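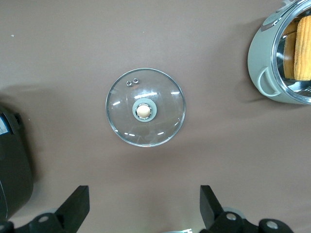

Home Projects Food Lab Reports Contact

Last updated: November

Steam in a Small Kitchen: A Project Report
Holtstead College, Food and Living Lab, second-year project

1. Why steaming

Our assignment was to pick one cooking method and make it work for students who live in Holtstead's upper residence floors, where the kitchens were apparently planned by someone who ate out. There are 178 residents up there and a counter you could cover with two open pizza boxes. Ovens are not allowed. Frying is allowed in theory, and then the smoke alarm gives its opinion.

That left boiling, the microwave and steaming. The other groups got to the microwave first.

We bought the food with a grant from the Fiadzo Fund, which asked for a budget in advance and got one. It covered corn, frozen buns, and a line called "miscellaneous" that was mostly more buns.

2. What we wanted to find out

We had three questions on the proposal form. Can a person with little counter space steam a full meal without the kitchen turning into a puzzle? Which foods put up with being handled by beginners? And does the lid matter as much as everyone's grandmother says?

The third question was added to fill the box on the form. It ended up taking most of our time.

3. Equipment

We kept to what a resident might own or borrow: pots with glass lids, a steamer basket with holes in the bottom, and a table that wipes clean. A glass lid earned its place on the first evening. With a solid lid, the beginners in our group lifted it every few minutes to check on dinner, let all the steam out, and then complained that dinner was slow. With glass they could stare at it for free.

Where to put the lid is its own problem. Set down rim first, it leaves a ring of water on the table. Set down knob first, it rocks, holds the water like a saucer, and then empties it on the person who picks it up. We recommend rim first, on a folded towel, in one agreed spot. Our group took most of an evening to agree on the spot.

Handles came up too. Turn them so they don't point over the edge of the counter, and so the next person can find them while wearing oven mitts. We wrote this in the safety section of our first draft and then one of us hooked a sleeve on a handle while stapling it.

4. The buns

Buns were the test of manners. They swell, they stick, and they have to be lifted out by somebody who is hungry. We tried them crowded together and we tried them spread out. Crowded buns join up into one large bun with several opinions. Given some space on the basket, they keep their pleats and come away in one piece. 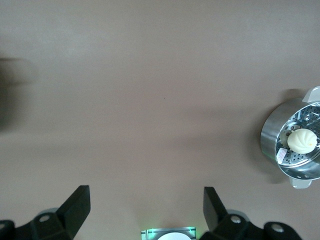 Do you need to line the basket before putting a bun on it?

A small square of parchment under each bun is the easiest way to stop it sticking, and a cabbage leaf does the same job. Leave most of the holes uncovered so the steam can get through.

Frozen buns went in straight from the freezer. We had planned a thawing trial, but the thawed batch was left in the shared refrigerator with no name on it, and by morning the trial was over. The revised method includes a marker and masking tape.

5. The corn

Corn is the most forgiving food we worked with. It can be steamed lying down or stood on end, and in a narrow pot standing is often the only choice. Husk it over the trash can and not over the sink. We mention this for whoever is on the residence cleaning rota, with our apologies for the first week.

The real question with corn is order. In our first session the buns went in early and the corn late, so people ate buns, got full, and regarded the corn as homework. In later sessions we started the corn first and gave it its own pot, with the buns following in the basket. Our best complete run, from filling the pots to sitting down, took 33 minutes. Our worst is not recorded, by a vote of the group.

We also learned to clear the middle of the table before anything comes out of a pot. Hot corn needs somewhere to go, and "hold this a second" is not somewhere. A wide plate put out in advance solved it. So did a second person, provided one of them watched the lid and the other watched the corn and they didn't trade jobs halfway through.
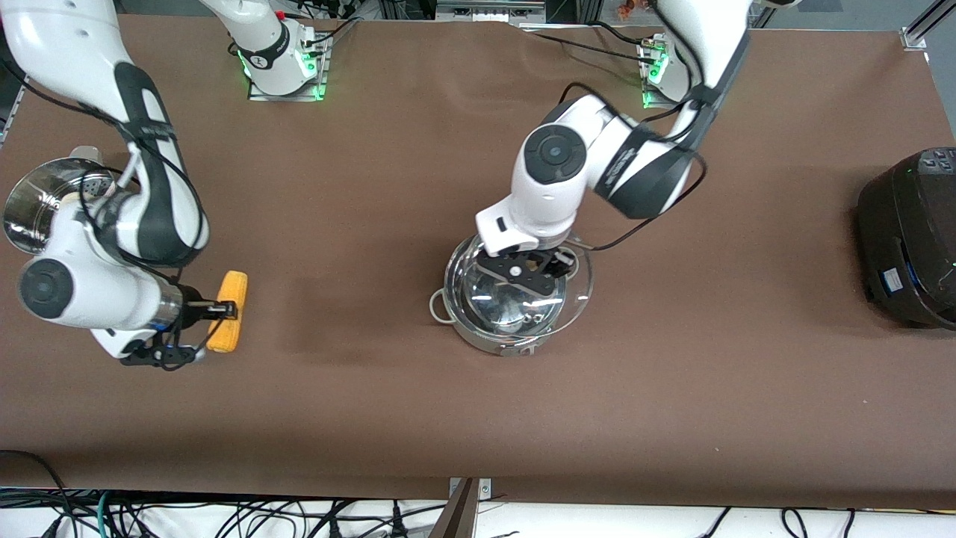
Pongsak Thepsuriya thought we were giving the lid too much credit: "I lift mine all the time and the corn comes out fine. Try it with something fussier, like custard, and then write me two pages about lids." We have passed the custard idea to next year's group.

6. The lid, again

He has a point on corn, which didn't seem to care. The buns did. Batches we peeked at repeatedly came out flatter and a little wet on top, where drops had run off the underside of the glass. Tilting the lid away from the food as it comes up fixes most of that - it also keeps the steam off your wrist.

7. What we would change

- Label everything in the refrigerator.
- Check the water level before the buns go in. One pot went dry and we all pretended to smell something else.
- Put the towel down first, then lift the lid.
- Ask for more "miscellaneous."

The one-page guide is taped inside the cupboard door on each of the upper floors. One copy already has soy sauce on it.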